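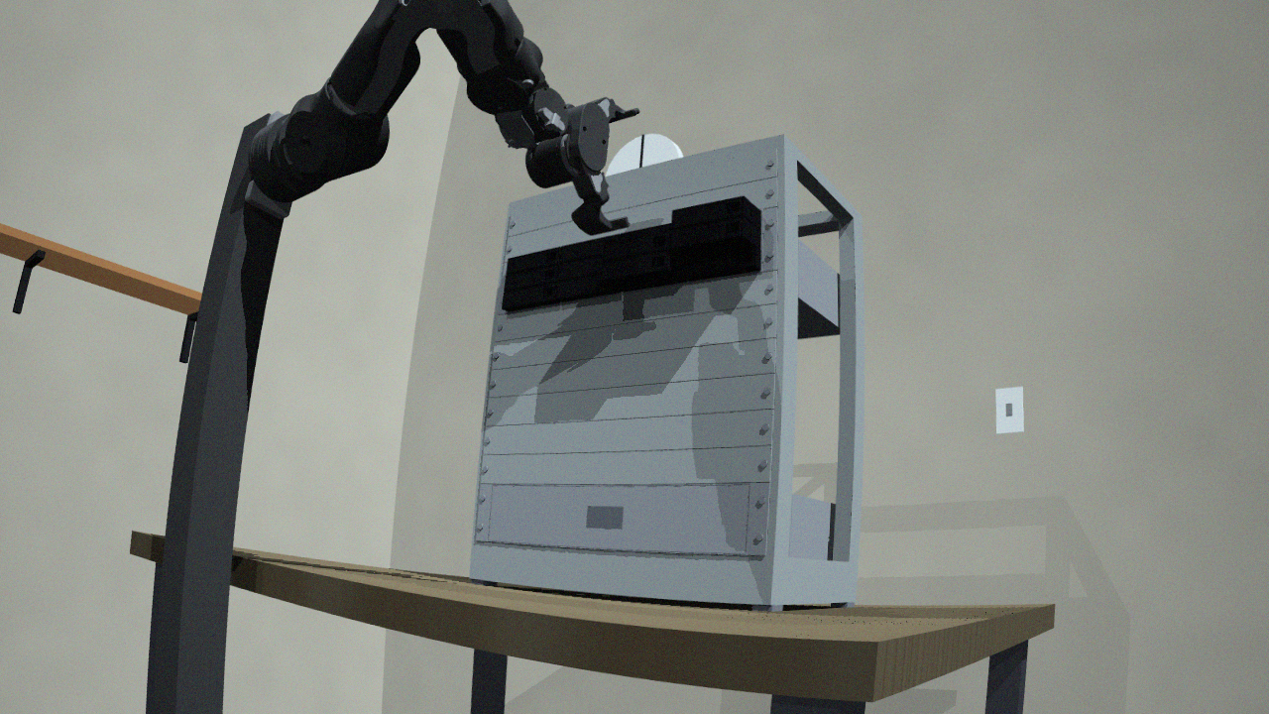

机房自动化项目主要改变了哪些工作？

项目改变的主要是机柜前的重复性操作，包括服务器单元的上架与下架、空白面板的拆装、硬盘托架的更换，以及夜间的例行外观巡检。故障判断、变更审批、客户沟通和应急处置仍由值班人员承担。岗位名称、隶属关系和劳动合同主体均未因本项目发生变动。

本页面面向哪些人员？

本页面面向Kurngate在Gredisby园区工作的全体员工，包括机房运维、网络、备件库、安保、设施管理各部门，以及长期驻场的外包人员。其他园区的同事可以参阅，但其中涉及班次、津贴和申诉程序的条款仅适用于Gredisby园区。

本页面内容的效力如何？

本页面为说明性文件，最近一次修订日期为2024年1月29日。如本页面与《机房作业安全规程》《岗位调整办法》或个人劳动合同有不一致之处，以后者为准。对外包人员而言，涉及薪酬和用工关系的事项以其与所属单位签订的合同为准。

Cù和Jalum分别指什么？

Cù是本项目的名称，也是调度软件的名称。该软件接收工单，将其拆分为若干作业步骤，并判断哪些步骤可以交由机械臂执行。Jalum是机械臂工作站的型号统称，包括立柱、机械臂、末端夹爪以及配套的控制柜。日常交流中，许多同事把两者统称为“Cù”，在填写工单和事故报告时请加以区分：软件问题填写Cù，机械问题填写Jalum。

公司为什么启动这个项目？

园区的设备更换量在过去几年持续增加，夜班人员承担了其中较大的一部分。职业健康部门在年度评估中多次指出，反复搬举和长时间弯腰作业与腰背不适的申报有关。管理层据此提出两项要求：减少单人搬举作业，减少夜间非紧急的上架作业。项目立项文件以这两项要求为依据，员工可以在内部文档库中查阅全文。

项目覆盖多大范围？

第一阶段覆盖园区北侧两个机房，共552个机柜。南侧机房因地板承重和通道宽度的限制，暂不纳入。电池间、油机房和网络核心间不在项目范围之内，今后是否纳入须另行立项，并重新征求员工代表意见。

哪些作业由机械臂执行？

目前批准由机械臂执行的作业有以下各项：
标准高度服务器单元的推入与抽出；
空白面板的取下与复位；
前置硬盘托架的拔出与插入；
指示灯状态与标签的图像采集；
备件在周转台与机柜之间的短距离移送。
凡未列入本清单的作业，一律由人员完成。清单的增减由运维部提出，经安全部会签后生效，并在班组公告栏公示。

哪些作业不得交由机械臂执行？

涉及带电端子的作业、光纤跳线的整理、机柜后侧的任何操作、超过额定重量的设备搬运，以及机柜门锁的开启，均不得交由机械臂执行。客户合同中约定须由具名人员操作的设备同样排除在外。Cù在接收工单时会自动核对客户限制条款，但值班长仍须在派单前作一次人工核对。

机械臂能够处理多重的设备？

额定搬举重量为25公斤，含夹爪上附加的工装。设备标称重量接近该数值时，应按超重处理，改用升降车并由两名人员配合。不得为满足重量限制而在机柜前临时拆除电源模块或硬盘。确需拆除的，应先在工单中写明，并由值班长批准。

一张工单现在如何流转？

工单提交后，Cù首先核对设备位置、重量、客户限制和变更窗口，随后生成作业步骤表。值班长审阅步骤表并选择“全部人工”“部分自动”或“退回”。选择“部分自动”的，操作员在工作站旁确认现场状态，再启动执行。执行结束后，由操作员核对设备位置、指示灯和资产标签，并签署完工记录。未经签署的工单在系统中保持“未完成”状态，不得交接给下一班次。

值班长可以拒绝系统给出的步骤表吗？

可以，且无须事先征得任何部门同意。值班长在系统中选择“退回”或“全部人工”时，应填写简要理由，字数不限。该理由用于改进步骤生成规则，不计入个人或班组的绩效评价。如同一类理由反复出现，运维部应在月度例会上作出答复。

机械臂运行时，人员可以留在通道内吗？

操作员应位于地面黄线以外的操作位。其他人员未经操作员口头许可不得进入该段通道。确需通过的，应先请操作员按下暂停键，待机械臂停稳并显示保持状态后再行通过。访客和客户代表一律由陪同人员引导绕行。

暂停与急停有何区别？

暂停使机械臂在当前步骤的安全位置停下，夹爪保持夹持，恢复运行只须操作员确认。急停立即切断驱动电源，关节抱闸锁定，恢复运行须由经过授权的维护人员检查后进行。任何人发现危险时均有权按下急停，包括外包人员、安保人员和访客。出于善意按下急停的，事后不予追究，所造成的工期延误由运维部承担。

设备夹持在半空时发生断电，应如何处理？

人员不得伸手托扶设备，也不得站在夹爪下方。操作员应守住通道两端，通知值班长，并等待维护人员携带支撑架到场。夹爪在断电后保持夹持力，但不应以此作为靠近的理由。待支撑架就位后，由维护人员手动释放。整个过程须记入事故登记簿，即使未造成任何损失。

如果作业中损坏了客户设备，由谁承担责任？

对客户的责任由公司承担，与设备是由人员还是由机械臂操作无关。内部调查只查明步骤表、现场确认和维护记录三个环节是否符合规程。操作员按规程完成现场确认的，不承担经济责任。调查报告在结案前应交当事人阅读，当事人有权附上书面意见。

项目会导致裁员吗？

公司与员工代表签署的协议约定，在第一阶段及其后的评估期内，不以本项目为由解除任何正式员工的劳动合同。自然离职产生的空缺是否补充，由各部门按年度编制办理，并在每个季度向员工代表通报。协议不对评估期之后的编制作出承诺，双方将在评估结束后重新协商。

外包人员是否受到同样的保护？

上述协议的签署方为公司与正式员工代表，不直接约束外包单位。公司已书面要求外包单位，如因本项目减少驻场人数，应提前两个月通知公司和本人，并优先安排其应聘园区内的空缺岗位。部分外包同事认为这一安排力度不足，相关意见已列入评估报告的待议事项，目前尚无结论。

夜班人数会减少吗？

夜班最低在岗人数保持不变。非紧急上架作业从夜间逐步移至白天后，夜班的工作重点转为监控、巡检复核和应急响应。各班组可以据此提出新的轮班方案，但任何方案均不得使机房出现单人值守的情况。

夜班津贴是否受到影响？

津贴标准未作调整。因作业时段变化而减少夜班次数的员工，其津贴总额可能随之下降。对此类员工，公司在班次变动后的六个月内发放过渡补差，金额按变动前一年度的月平均夜班津贴与当月实发津贴之差计算。补差由人力资源部主动核发，员工无须申请。如员工认为计算有误，可在收到工资单后向人力资源部书面提出复核。

设置了哪些新的岗位职责？

现有岗位中增加了三类职责：工作站操作、步骤表审阅和一级维护。工作站操作由机房运维人员轮流承担，步骤表审阅由值班长承担，一级维护由自愿报名并通过考核的人员承担。承担一级维护职责的人员享有技能津贴，标准见《岗位调整办法》附表。

培训如何安排？

每名操作员在独立上岗前须完成课堂学习、仿真练习和跟班实操三个部分。仿真练习在培训室进行，学员在计算机上的虚拟机柜中练习抓取、推入和中止操作，可以反复尝试，成绩不存入个人档案。跟班实操须由两名不同的带教人员分别签署意见。全部培训安排在工作时间内，占用休息时间的按加班处理。

仿真练习与真实机房有多大差别？

仿真环境适用于熟悉步骤顺序、夹爪接近方向和中止时机。它对导轨磨损、面板变形、标签脱落等情况的再现较为有限，学员在仿真中养成的操作节奏往往快于现场所允许的速度。带教人员应在跟班实操阶段着重纠正这一点。培训室每次更新仿真模型后，都会张贴更新说明，列出已知的偏差。

没有编程经验的员工能够胜任吗？

工作站操作不要求编程经验。操作界面以步骤表为主，操作员需要做的是核对、确认、暂停和记录。一级维护涉及夹爪更换、限位检查和日志导出，同样不要求编写程序。软件规则的修改由Cù项目组负责，班组人员可以提出需求，也可以申请参加测试。

年龄较大或有身体限制的员工如何安排？

搬举作业减少后，部分原先因身体原因调离机柜前岗位的员工已具备返岗条件。本人可向职业健康部门提出评估申请。对屏幕操作感到困难的员工，可以申请延长跟班期、使用大字号界面或由同事协助录入。上述申请不得作为岗位评级的不利因素。

员工可以选择不参与工作站操作吗？

在第一阶段内可以。选择不参与的员工继续承担人工上架、布线和应急处置等工作，其基本工资和晋升资格不受影响。值班长不得以排班方式对其施加压力。第一阶段结束后该项选择权是否保留，属于评估协商的内容。

考核没有通过怎么办？

可以补考，次数不设上限，两次补考之间应间隔至少一周，以便安排补充练习。补考期间本人按原岗位排班。连续多次未通过的，由带教人员与本人共同商定后续安排，可以转为不参与，也可以暂缓报名。

系统会记录员工的哪些信息？

Cù记录登录账号、确认与暂停的时间、工单编号和签署结果。工作站上的相机用于识别机柜位置和设备标签，图像中如出现人员，面部在存储前作模糊处理。系统不采集声音，不记录人员在操作位以外的活动。门禁和公共区域监控属于安保系统，与Cù之间没有数据连接。

这些记录会用于绩效考核吗？

不会。协议明确约定，系统记录只用于安全调查、故障分析和客户审计。部门负责人不得调取个人操作时长的排名或对比。发现违反该约定的，可直接向员工代表或内部审计部举报，举报人信息予以保密。

记录保存多久，本人能否查阅？

操作记录保存一年，图像保存三个月，涉及未结案事故的记录保存至结案。本人可以随时申请查阅与自己账号有关的记录，信息安全部应在五个工作日内提供。如认为记录有误，可以要求附注说明，原始记录不作删除。

目前的运行情况如何？

截至上一次评估，Cù共受理1365张工单，其中约600张包含由机械臂执行的步骤，其余为全部人工。退回和改为人工的主要原因是机柜导轨不标准、标签缺失以及客户限制条款。评估期间未发生人员受伤事件。发生过数起面板刮擦和一起托架卡滞，均已登记并完成调查，调查摘要可在内部文档库查阅。

工作效率是否有所提高？

就单次作业而言，机械臂的上架时间通常长于熟练人员。白天时段可以连续安排作业，使积压工单有所减少，但现场确认和步骤表审阅占用了新的工时。评估报告据此认为，现阶段不宜把节省工时作为本项目的成效加以宣传。各部门在对外介绍项目时应遵循这一口径。

员工对项目有哪些主要意见？

在意见征集中，较多员工肯定了搬举作业的减少。较为集中的批评有两项：一是操作位站立时间过长，二是步骤表的文字过于冗长，值班长在繁忙时段难以逐行审阅。针对前者，园区已为操作位配置高脚座椅和防疲劳垫。针对后者，项目组正在试用折叠显示，试用范围限于一个班组。另有员工反映，长期不做人工上架会使手上的功夫生疏，这一意见在下一条中作出说明。

如何保持人工操作技能？

每名机房运维人员每季度应完成规定次数的人工上架，由两人配合进行，并由值班长记录。系统停用演练每半年举行一次，演练期间所有工单按人工流程办理。新入职员工应先掌握人工流程，再参加工作站培训，两者的顺序不得颠倒。

系统停用时如何继续工作？

值班长宣布停用后，各班组转入人工流程，使用纸质工单和备用资产台账。机械臂应退回停放位置并切断电源，无法退回的，在通道两端设置隔离带。系统恢复后，纸质工单由备件库人员协助补录。补录工作计入当班工时，不得要求下班人员留下完成。

日常维护由谁负责？

班前检查由当班操作员完成，内容包括夹爪指面、线缆、急停按钮和地面标线。一级维护人员每周检查关节、抱闸和安装螺栓。更高级别的维修由供应方派员进行，进入机房前须办理出入手续，并由一级维护人员全程陪同。任何人不得以工期紧张为由省略班前检查。

夹爪或线缆出现轻微磨损，可以继续使用吗？

由一级维护人员判断。在其作出判断之前，工作站应挂“待检”标牌，工单改为人工执行。操作员自行判断“尚可使用”而继续运行的，按违反规程处理。

机房环境是否有相应变化？

工作站所在通道的照明已作调整，以减少面板反光。通道内禁止存放纸箱、梯子和工具车。机械臂运行时噪声低于机房背景噪声，人员仍应按原规定佩戴护耳用具。温度、湿度和气流组织未作改变。

备件库的工作有何变化？

备件须在出库前核对重量并粘贴朝向标签，使设备以规定方向放置在周转台上。这增加了出库环节的工作量，园区已为备件库增配一名白班人员。因标签方向错误而退回的备件由备件库登记原因，每月与机房运维部核对一次。双方意见不一致的，由值班长当场查看实物后确定。

安保人员需要了解哪些内容？

安保人员应掌握急停按钮的位置、黄线的含义和隔离带的设置方法。巡逻时如发现工作站处于运行状态而操作位无人，应立即按下急停并通知值班长。安保人员不承担设备操作，也不应代他人在完工记录上签字。

客户是否知情？

公司已向北侧机房的客户发出书面通知，说明自动化作业的范围和退出方式。客户可以选择全部人工，不因此增加费用。客户在现场询问有关问题时，员工可以介绍作业流程，但不应就其他客户的选择作出评论。对合同条款的询问应转交客户服务部。

员工代表在项目中发挥什么作用？

员工代表参加作业清单的会签讨论、事故调查和季度通报会，并可在认为存在重大安全隐患时要求暂停某一类自动作业。暂停要求提出后，运维部应在两个工作日内组织现场查看，在查看结论作出之前，该类作业不得恢复。

如何提出意见或申诉？

一般意见可在班组例会上提出，也可投入培训室门外的意见箱。涉及班次、津贴、岗位调整的申诉，应先提交人力资源部；对答复不满意的，可提请由员工代表和管理层代表共同参加的复议会。涉及安全的事项可随时直接向安全部报告，不受上述顺序限制。匿名意见同样登记编号，处理结果在公告栏公布。

第二阶段何时开始？

第二阶段尚未批准。第一阶段评估报告计划于四月提交管理层和员工代表审阅，报告内容包括安全记录、工时变化、健康申报情况和员工意见。审阅期间现有安排继续执行。第二阶段如获批准，将在实施前另行发布说明，并为相关班组安排专题答疑。

本页面没有回答的问题应向何处咨询？

操作和派单问题请咨询当班值班长，培训和考核问题请咨询培训室，薪酬和班次问题请咨询人力资源部，个人信息问题请咨询信息安全部。收到的问题如具有普遍性，将在下次修订时补入本页面。

Kurngate　Gredisby园区运维部、人力资源部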